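Print this page | E-mail this page

Workshop notebook — dye bench, June

Wednesday. Second attempt with onion skin on old cotton. The first one came out patchy and I think my mistake was in the washing, not in the dye pot. Old cloth keeps its starch very long. This time I boiled the strips in soda for 49 minutes and rinsed until the water stayed clear.

Alum overnight, lid on. Kofi Korletey says I use too much alum and he may be right, the strips felt a bit sticky in the morning. I must write the weight on the jar next time — I did not, so this batch cannot be repeated exactly.

Three strips in the Ankrah pot, two in the small one from Rurnier. The small pot heats faster and goes over 60 if I don't stay beside it. Colour after one hour: warm yellow, a little brown near the fold. With iron it turned to olive, which I like more than I expected.

For the printed pieces I want a quiet ground colour, so that small flowers still show. Sprigs on white are my reference for the scale.
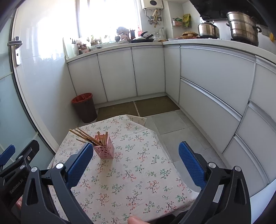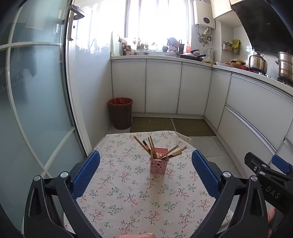 Floral tablecloth, kitchen table.

Light test: strip 39 is now in the south window, half covered with card. To be compared with the Nondari sample in two weeks. If the yellow fades as much as the last one I will stop with onion and try weld. Jostness still has not answered about the seeds, I will write again.

Soda is nearly finished. Please do not use the blue bucket, it has iron in it.

E-mail this page | Print this page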